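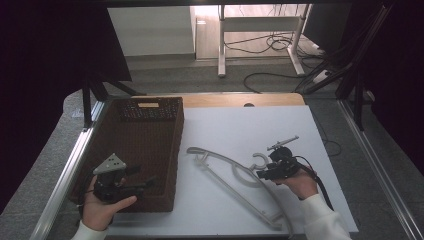

My basket and one of the gray hangers

Where do you keep spare plastic hangers so they don't turn into a knot?

Posted by pennyroyal_m in Closets & Laundry

Hi all! Long-time reader, and I think this is my first post in this section (I usually lurk over in Kitchens). I have a hanger problem and I'd love to hear how other people handle it.

We moved into a 426 square foot apartment in Gavier in May, and the closet is, well, it's a closet. One rod, one shelf above it, a door that swings the wrong way. I went through all our clothes before the move and gave away a ton, which I was very proud of for a whole afternoon until I realized I now had a huge pile of hangers with nothing on them. I kept the light gray plastic ones and let the wire ones go. They're good hangers! Long bar, nice big hook, they don't leave those weird shoulder bumps in sweaters. I don't want to get rid of them, because every laundry day I need a bunch of them at once and then for the rest of the week they're just in the way.

Right now the spares hang on the end of the rod. Every time I pull out a shirt, two of them come along for the ride and fall on the floor behind my shoes. My husband's solution is to leave them on the floor behind the shoes, so that's where we are as a household.

So my idea was the basket. I've got a dark brown woven one, rectangular, with a label on the end, and it used to hold scarves and gloves in the old place. It's the right look for the shelf and I like it, and it's not doing anything at the moment. I was going to drop all the spares in and slide it up there. But I put a hanger down next to it and now I'm having doubts. They're long! And there's the hook, which never wants to lie the way the rest of the hanger does. I can picture myself up on the step stool in my bathrobe yanking on one hanger and getting the whole family.

What I want to know:

Do you keep hangers in a basket or bin, and do you lay them flat or stand them up with the hooks on top?

Is there a trick to stop them locking together?

And if the basket is just wrong for this, what should I use, keeping in mind that I can't drill into anything? (Rental. The landlord was very clear.)

I have maybe 30 spares, I haven't sat down and sorted them yet. Floor space is precious but there's a little strip next to the washer where something skinny could stand. Thanks so much in advance, you were all so helpful to whoever asked about the pot lids!

Arvo Rantala

Hello from another small place. I did exactly what you're planning, for years, so here's what I learned from it.

Standing them up works a lot better than laying them flat. When you lay hangers in a pile, every hook finds the hook or the arm of the one under it, and then you're up on that step stool doing a puzzle. If they stand on edge in a row, like records in a crate, you can flip through and take one. The row has to be fairly snug, though. When I got down to the last few, mine would slump over and I'd be back to a pile. I ended up putting a rolled towel in the end of the basket to take up the slack, and on laundry day the towel comes out anyway, so it's not even wasted space.

The other half of it is getting all the hooks pointing the same direction. I know it sounds fussy. Put on some music and do it once, and after that you only have to be careful when you put new ones in. If you alternate them (left, right, left, right) you'd think they would balance out nicely, and they just grab each other from both sides. Don't ask how long I kept that up.

Now for the size. Before you do anything, measure the inside of the basket along the bottom. The top of a woven basket is often a bit more generous than the floor of it, and the bottom is what counts if you want the long bar sitting down in there. Then measure the hanger tip to tip. If the hanger is longer than the basket you have two choices. You can set them in on a diagonal, which I don't recommend for more than a handful, or you can stand them up on one end with the shoulder poking out of the top. The second way looks messier but it holds together fine as long as the basket has some depth to it. It won't go on a shelf if the shelf above is low, so check that too.

One thing about woven baskets in general: run your hand around the inside. If there are rough ends sticking out they'll catch on the hooks. Mine had a few on one side and I lined it with an old pillowcase, folded over the rim. Took two minutes. I keep meaning to do something nicer with it, and that was a couple of apartments ago.

As for the shelf, I'd skip it. Anything you need every laundry day should live where the laundry is. I put mine on top of the dryer, and my scarves went up on the shelf in a cardboard box, and I reach for those only when it snows. You could swap the contents of the two spots without buying a thing.

If the basket turns out too small, keep it for clothespins, socks without a partner, the sweater comb and so on. A basket that size always finds work.

dottie_in_the_hall

get rid of half of them!! you will never have 30 things to hang up at once in an apartment that size. I kept a dozen and put the rest out on the free table downstairs and they were gone by dinner. the ones I kept just hang on the shower rod. done

larkspur_and_co

I'm on team "not the basket" for the hangers, sorry! But I've got a no-drill idea for that skinny strip next to your washer, so hear me out.

I used baskets for this too and they were fine until one of my kids got involved. A kid will not line up the hooks. A kid will throw the hanger at the basket from across the hallway, and if it lands in there, great. So after a while of untangling I went and got one of those freestanding hanger stackers, the Ovemano one, and it's just a base with two uprights. You drop the hangers down over it and they sit on top of each other, all facing the same way because there's no other way for them to go. It lives on the floor, it holds a big stack, and you pick up the whole thing by the handle and carry it to wherever you're folding. I got mine at Hong on the clearance shelf with a dented box, so I can't tell you what it normally costs. Jolto has one as well that my sister uses, hers has wheels, and she says the wheels are more trouble than they're worth on carpet.

Do check the opening against your hangers before you buy! Mine fits the regular kind with the open triangle shape. If yours have a thick or very curvy arm they might not drop down over the uprights, and then you've bought a strange little sculpture. Take one hanger with you to the store. I did, and I felt silly for about as long as it took to find out that the first model I picked up was too narrow.

If you don't want to buy anything, a tension rod is the other way to go. You said no drilling, and those just press against the walls. Do you have a spot between the washer and a wall, or inside a cabinet? My laundry nook is 26 inches across and a cheap shower-type rod fits it with room to adjust. I hung all the spares on it, hooks facing the back, and they stay put since there's no clothing sliding past them all day like in your closet. It also gives you somewhere to hang the shirts as they come out of the dryer, and now I can't imagine doing laundry without it. I put rubber shelf liner under the end caps so they don't mark the paint.

And Arvo's right about keeping them by the laundry and out of the closet. When they were in the bedroom I walked back and forth with armloads of damp shirts like some kind of waiter.

Oh, and for the ones that do have to stay on the closet rod: hang a heavy coat between the spares and your clothes. It works like a bookend. Not pretty, but my spares quit jumping on the floor.

pennyroyal_m

Oh my gosh, thank you everybody! I wasn't expecting this many ideas.

Arvo, I would never have thought of the bottom being smaller than the top, I was all set to measure around the rim. I'm going to do that tonight and check the inside with my hand too. I have about nine pillowcases that don't match anything, so lining it is no problem.

Dottie, you're probably right and I'm not ready to hear it. I might let some of them go once I've sorted through. We do have a free table by the mailboxes here!

Larkspur, the tension rod! I have one in a box somewhere from the old bathroom. The space between the washer and the wall is too skinny for hangers to go in sideways, but there's a nook above the machine that might do it, if I can find something to stand on that isn't the laundry hamper. If that doesn't work I'll take a hanger to the store like you said. Mine do have that loopy sort of arm, so I wouldn't want to guess on the stacker.

Does the rod slip if you load it up with wet stuff, or only hold the dry shirts on it?

larkspur_and_co

Only dry or barely damp on mine! I tried a wet bathrobe once and the rod came down on the detergent. Wet towels go over the shower door. Shirts are fine, and you'll want to give the rod another twist every few weeks, they do loosen up.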